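Getting Candle Wax Off Just About Everything

I burn a lot of candles. From October on there's one going in nearly every room of the house, and I am not a careful person, so wax ends up on the tablecloth, the rug, the windowsill, and once all down the front of a bookcase. These are the things I do about it, in the order I usually try them.

Let it get hard first

I know it's tempting to swipe at it while it's runny. Don't! You'll push it into the weave or smear it across twice as much table. Go make a cup of tea and come back. If I'm in a hurry I put a few ice cubes in a sandwich bag and set it on the spot for 25 minutes, then the wax goes brittle and most of it pops off in one piece.

Tablecloths and napkins

Crack off what you can with the back of a butter knife. Then lay the cloth between two brown paper bags (plain side against the cloth, because the printing can transfer, ask me about my mother's runner) and go over it with a warm iron, no steam. The wax melts into the paper. Move to a clean bit of bag every few seconds or you're just ironing the same wax back in. Three passes is normal for me, more for a thick linen.

If the candle was red or dark green there's usually a colored ring left over. I dab that with rubbing alcohol on a cotton ball – try it on a hem first – and then wash as usual. Keep it out of the dryer until the ring is completely gone, and let the alcohol dry before the iron goes anywhere near it again.

Carpets and rugs

Same idea, but put a damp white dishcloth between the iron and the paper, and keep the iron on the lowest setting that'll melt the wax. Synthetic carpet can melt too, and there's no fixing that. I did the hall rug this way last winter and I can't find the spot anymore. For wool I skip the iron and just freeze and scrape, freeze and scrape, with the radio on.

Candle holders and jars

Glass votives go in the freezer for an hour and the leftover wax drops right out when you tip them over. For anything tall and skinny I stand it in a bowl of hot tap water instead. Pour the water off outside, and never, ever down the sink. Wax sets in the pipe and then you've got a plumber in your kitchen. I save the scraps in a coffee can and dip pine cones in them for the fireplace.

Wood tables and shelves

Wood is the one people worry about most, and it's really the easiest if you're patient. Harden the drip with the ice bag (a dish towel underneath so you don't leave a water mark), then slide an old plastic gift card under it, nearly flat, going with the grain. No metal! What's left will be a cloudy film. Warm it with a hair dryer on low for a few seconds, wipe with a soft cloth, and buff with whatever polish you normally use.
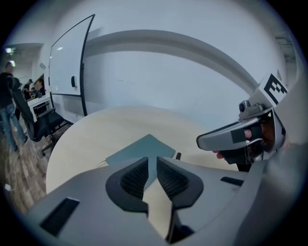

Mutua Odera wrote in to say that mayonnaise takes off the cloudy film too, left on for a few minutes and wiped away with a dry rag, and that it helped with an old white ring from a hot mug while it was at it. I've since tried it on the back edge of my sideboard and it did fine, though the dining room smelled like a sandwich until supper. I'd keep it off bare or oiled wood.

Painted walls

Blow out a candle too hard and you'll get a spray of little dots up the wall. Hair dryer on low, paper towel right behind it, then warm water with a drop of dish soap. Flat paint goes shiny if you rub, so blot.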